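3.2 Writing the sorting rules down

When we started at Hondmont, our rules for the two-arm sorting cell fit on a sticky note, and I was pretty proud of that! Then we had 1487 recorded runs to check, and two of us kept disagreeing over what counted as a clean one. So we sat down with the Nostetance draft (our name for the house practice guide, now at version 4) and wrote out what we'd been doing by habit.

The first rule covers the start of a run. All the bins have to be empty, and the parts go on white paper in the steel tray, with space between them so a gripper can get in. We don't comb the wires straight. Tangles are part of the job, and a harness that's been tidied up makes the numbers look nicer than they should.

The second rule is about holding things. Anything with leads gets carried over its bin before the fingers open, and trailing wires have to stay clear of the other arm. I argued for a stricter version with a fixed height, lost, and I still think about it. 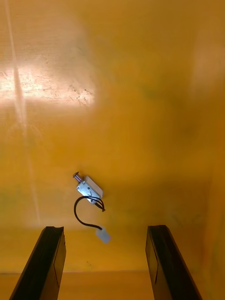
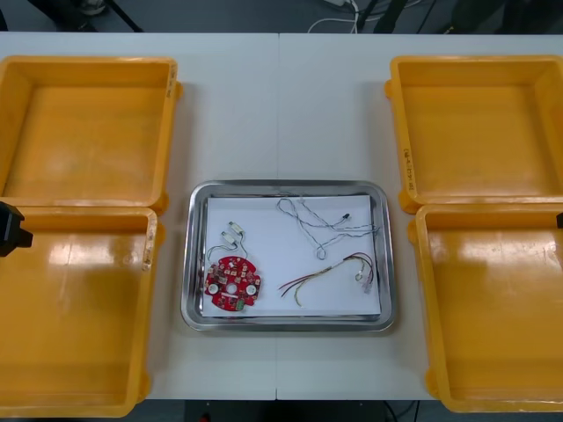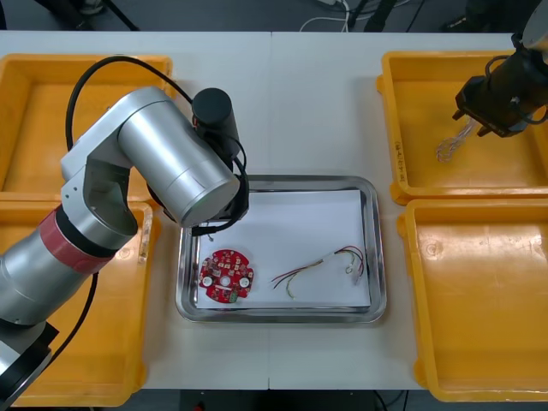
Figure 3. Sorting small electronic parts under the Pleltix rules: wrist view (first), two views of the table (second and third).

3.3 What the rules changed

Going back through the old recordings took us most of April. Under the written rules, 1193 of them passed, and the rest got tagged and set aside (we kept every one, and I'd ask anybody doing this to keep theirs too). The biggest fight was over bin labels. Ours are handwritten on the plastic, which the Šimek checklist we borrowed from doesn't allow, and I'll admit it has a point. A label should be readable from wherever the operator stands, so that's now rule 18.

We also added a rule for arms working at the same time. One arm may move over the tray while the other is over a bin, but they can't both reach for the paper. It costs us a little speed, and I'm fine with that. The wording still needs work for parts joined by a cable, where one pick can drag a second part along, and we come back to that in Section 5.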